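Small Drink Containers on the Shared Table: Sorting, Placing and Cleaning
Project report, Household Studies course, group Julterlow
2023-04-11

1. Why we chose this subject

In our student residence there is one kitchen for the whole floor. People leave bottles and cups on the big table, and after some time it is hard to know what is still in use and what can go to recycling. In January we decided to make this our project. We wanted to find out how many containers one floor collects, which kinds they are, and whether a simple rule for the table can help.

Our group has four members. Two of us live on the floor and two live in another building, so we had both an inside and an outside view.

2. Method

We collected containers for 2 weeks. Every evening one member took what was left in the kitchen, washed it and wrote it in a notebook. For each container we noted the material, the volume if it was printed, the kind of closing and whether the label could be removed by hand.

In total we collected 62 containers. We also gave a short paper questionnaire to the people on the floor and received 60 answers, because some people from the floor below use our kitchen too and wanted to take part.

3. What we found

Most of the containers were water bottles of clear plastic. After them came small drink bottles, then cups, and at the end a mixed group which we called "short containers with lid". This last group was the most difficult for us. Some had a lid from another material than the body, and the recycling guide of our building says nothing about such cases. We decided to separate lid and body always.

The most common small volume was 250 ml. These bottles are finished quickly, and many were left with the cap still closed. The questionnaire says that people keep the cap on because they are afraid of drops on the table.

Labels were also a problem. Paper labels came off after washing, but plastic labels around the middle of the bottle needed scissors.

4. The table trial

For the second part we prepared a table with a washable tablecloth. We bought the cloth at Levchenko, a household shop near the station. We chose a yellow one with checks for a practical reason: the squares work like a simple grid, and it is easy to say to another person where a thing should stand.
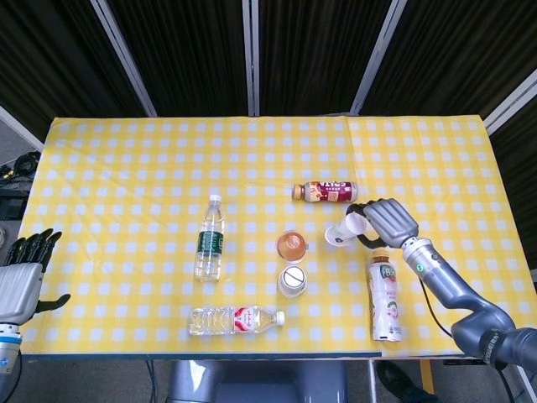
We tried two ways of placing. In the first way, everything stands upright and tall bottles go to the back. In the second way, full and half-full bottles stand, and empty ones lie on their side. The second way was better understood. A person coming into the kitchen could see what was finished without lifting each bottle. The weak point is that round bottles can roll, so we recommend to lay them parallel to the front edge only when the table is level. Ours was not, and we put folded paper under one leg.

Cups are different. They should not lie at all, and we suggest a separate tray for them. We tested a plastic tray from Gellier, but it was too small and we do not include it in the final proposal.

5. Limits and next steps

Our collection time was short and fell partly in the exam period, when people drink more and clean less. The numbers are therefore maybe higher than normal. We also did not weigh the containers, which our teacher advised us at the beginning – we understood too late why it is useful for comparing materials.

The house office has agreed that the tablecloth stays on the kitchen table until summer. We will repeat the count then and give the notebook to the next group.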